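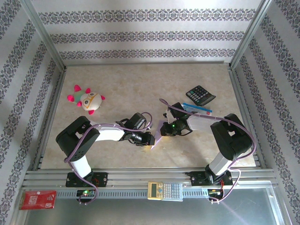
Two-arm setup for our makerspace: where would you put the money?

tistgate_bench
OK, we finally got a yes on a bimanual station and I'm way too excited to sleep. Budget is $1000 for everything except the arms, money has to be committed by December. The plan so far is both arms on one aluminum rail with patterned paper on the walls around the table, and small everyday stuff to handle: calculators, a plush toy, thin plastic sheet. What am I forgetting?

ronikfan
Love this! Spare servos. Buy 2 for the grippers before you buy anything pretty. Ours went quiet on demo night and the replacement took 8 days to show up.

lowtorque
Disagree a little. Spares are great but I'd put the first chunk into power and cabling. Cables that hang in a loop beside the arm are fine until a fast move, then they snag on whatever is on the table. Get sleeves and clips, and get extra length, you'll want it.

ronikfan
Clips are ten bucks, come on. That's a rounding error next to a servo.

lowtorque
The clips, sure. A decent supply for both arms isn't!

Brallmont_Kay
Can I put in a word for the rail? We went with separate clamps to save money and spent the whole spring re-measuring the gap between the bases. Bolt both to one piece and you can stop thinking about it. Best purchase we made (second best, after the label printer).

tistgate_bench
Rail is already in the plan, so that's a relief. Is the wallpaper silly? One of our members says plain white would be cheaper and cleaner.

lowtorque
Plain white is what I'd do. Easier to see the parts.

Brallmont_Kay
I like a pattern! It's a roll of paper, try both and keep the one you like. Just leave cash for the objects too. Clear plastic sheet is super fun to pass between grippers and you'll crease a lot of it, so get a big pack.

tistgate_bench
Fine, splitting it: supply and cable stuff first, then the 2 servos, then paper and plastic with what's left. Will post the parts list once Nghiêm gets back to me with a shipping quote.

ronikfan
Ask them about the gripper horns while you're at it, ours strip.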